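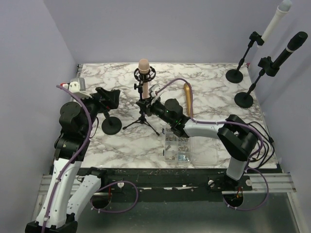

Words: Veronika Hegyi
Saturday, July 13, 2019
Filed under: Work, Machines

Hamisi Rotich wants me to stop calling it training. "Training is what happens afterwards, on the computers," he says. "What we do in this room is showing." He has a way of leaning on a word until you write it down, so I write it down.

The room belongs to Masina, a small firm on the upper floor of an old seed warehouse in Tatdale. I had asked to visit after reading a piece in the Treltodley paper which claimed that robots there were "learning like apprentices". I've known a few apprentices. My sister was one. I wanted to see how far the comparison would stretch before it tore.

The job when I arrived was microphones. A marble-patterned table, walled on three sides, had microphones and stands on it, along with a clear plastic box of screws and other bits of hardware. Two robot arms are bolted to the front edge. The person doing the showing sits at a bench across the room and moves a second pair of arms, lighter ones, by the handles. Whatever the light arms do, the heavy ones do too, a fraction of a second behind. At the end of each go the operator presses a pedal with the left foot and the computer files everything away: the joint angles, the grip, the pictures from every camera.

Each of these goes is called a demonstration. On the day of my visit they had 3556 of them on the disk.

"Which sounds like a lot until you ask how many are any good," I said.

Rotich laughed, though not for long. "You've been talking to someone."

I hadn't. It just seemed the obvious question. He told me they throw out a fair share: the ones where the operator sneezed, changed their mind, went for the wrong stand, or gave up. Then he said something I thought was more interesting, that they also throw out some of the cleverest ones.

"We had an operator who would flick the base round with the side of the finger while the other arm was doing something else. Beautiful to watch. Useless to us. The others couldn't repeat it, so you had one person's trick in the middle of hundreds of plain ones, and the machine doesn't know what to do with that. It tries half a flick."

So the apprentice learns best from a dull teacher. I put this to him and he didn't argue. "A consistent teacher," he said. "But yes, I'd take dull."

Sitting at the handles

I was given a turn, and I should say at once that I was terrible. You expect the arms to feel like your own, and for the first half minute they do. Then you try to take hold of something. There's no feeling at the other end. You close your hand and a pair of black fingers across the room closes as well, and whether they've got the thing or are about to shove it over is a matter of looking hard and hoping.

"You're watching the table," Rotich said. "Watch the screen." The screen shows what the wrists see, very close and rather grey. I found this worse. He told me that everyone does at first, and that it takes a new operator most of a week to stop looking up.

What I noticed most was how slowly I was going. To pick up a microphone at home I would simply pick it up. Here I came in from above, stopped, turned the wrist, stopped, went down a bit, stopped. Rotich said the stops are a problem as well. If the operator pauses to think, the pause is recorded along with the rest, and a robot that has learned from it will pause in the same place with nothing to think about. They ask people to keep moving, even slowly.

I asked what the pay was. He said it was above the warehouse rate and left it there. I asked whether the operators knew what the recordings were for. They did, he said, it's in the contract. I asked whether they minded. He took longer over this one.

"Some of them ask if they're teaching it their job. I say, what job? There isn't a person in Tatdale whose living is putting a microphone in a holder."

That's true, as far as it goes. But there are plenty of people within a bus ride whose living is picking up one object and putting it in another, and I don't believe Masina's customers are paying for microphones. He wouldn't tell me who the customers are. One of them, going by a crate in the corridor, is Gilani. I was asked not to make too much of the crate, so I'll simply mention it.
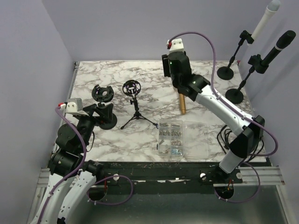

He was keen to explain why there are two arms at all, and here I'll admit he had me listening. One arm can do a good deal if everything is fixed down. The moment things are loose, you want a second hand to steady the first one's work. A tripod with thin legs slides when you press on it. A ring on a short post turns when you poke it. People hold things still with the other hand so naturally that they don't know they're doing it, and when he asks new operators to describe how they'd fit a microphone into a mount, hardly any of them mention the steadying hand.

"So you can't write it down as instructions," he said. "I tried. I wrote instructions for years, for other machines. Move here, close, move there. For this you would need a page for every way the stand can be facing. Much quicker to have somebody do it 500 times with the stand facing every which way."

"And then it can do it?"

"Then it can do it a lot of the time."

I asked how much of the time. He said it depended on the object. I asked about this object. He said that some days were better than others. I have interviewed councillors who were easier to pin down, but I don't think he was hiding anything dreadful. My impression is that he doesn't like the number and is waiting for a nicer one.

What he would say is that the showing never seems to be finished. The first target for the microphone task was 500 demonstrations. They reached it in May and the results were patchy, so the target went up to 700, and by the time of my visit they had passed that too. I said this was how my brother-in-law talks about his extension. Rotich said my brother-in-law probably gets his extension in the end. I said we'd see.

The trouble with tidy tables

My other doubt is about the table itself. Everything on it is there because someone put it there. The walls are a plain pale lavender, the surface is wiped down, and the box of screws is about as much mess as the arms are asked to put up with. I've been in the back of a few theatres and one radio station and none of them looked like that.

He had heard this one before. "The walls are so the pictures are the same morning and evening. Otherwise the sun comes round, and it's learned the sun." They do move the stands about between goes, he said, and swap in things that have nothing to do with the task. There are 21 objects on the shelf they use for this, some of them from the pound shop.

"But you pick the objects," I said.

"We pick the objects."

"And you know which ones cause trouble."

"We know which ones cause trouble," he agreed, and then, after a bit, "and yes, if there's a visitor, the really shiny one stays on the shelf." I liked him a good deal more after that.

I asked for the list of things that go wrong, because I think a visitor ought to be given that before the coffee. It came quite readily once he got going. Shiny things are bad, since the cameras see a highlight where the edge should be. Things that get wider towards one end are awkward: the fingers press on a slope and the object creeps. White against pale is hard for the operator as well as the machine. Cables are a misery. The arms have their own cables tied along them, purple ones, with enough slack left to bend, and the operator has to learn not to swing an elbow in a way that drags a loop over the table.

"And smooth plastic," he said. "A person squeezes a bit more without thinking. Here the person can't feel it slipping, so they either squeeze too much all the time or not enough."

I said that seemed like rather a large hole in the idea of teaching by hand, if the hand can't feel. He said other people were working on that, with handles that push back. Masina tried a pair and the operators got sore wrists, so the handles went back in their box.
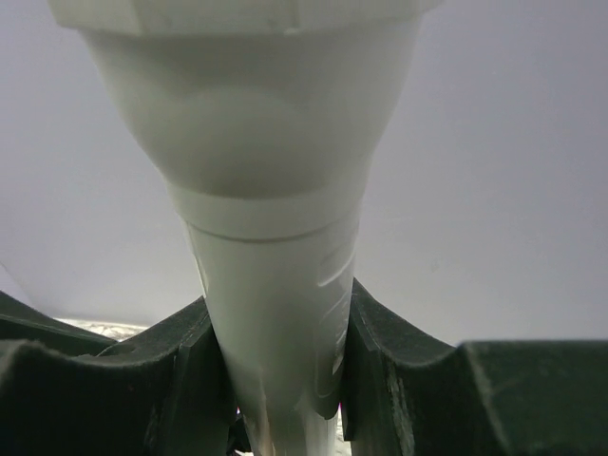

What I was told about the future

Rotich expects that in a few years the showing will be shorter. A robot that has been shown many tasks ought, he thinks, to need less showing for the next one, in the way that someone who can drive a van can more or less drive a minibus. He was careful to say "ought". I asked if he'd seen any sign of it at Masina and he said a small one: the screw-sorting task went faster than the task before it. Then he pointed out, before I could, that screw-sorting was also easier, and that by then the operators had had months of practice.

I asked the same thing of an operator on her tea break, who didn't want to be named. She thought the robot was "all right". She'd been on the microphones for weeks and could tell her own goes from other people's when they were played back. She said that when the robot ran by itself it sometimes did a little dip before closing its fingers, and that the dip was hers. She'd been told to stop doing it, and had stopped, but it was in there by then.

"Does that bother you?" I said.

"Bit strange," she said. "It does it at the wrong height, though."

Rotich walked me down to the street afterwards and asked what I was going to write. I said I'd say it was slow, that it cost a lot of people's time, and that the word apprentice should be retired until one of the machines asks for a day off. He said that was fair, apart from the slow. I'm leaving the slow in. My own best go at the handles, start to pedal, took long enough for the kettle in the corner to boil and switch itself off, and I understand they didn't keep the recording.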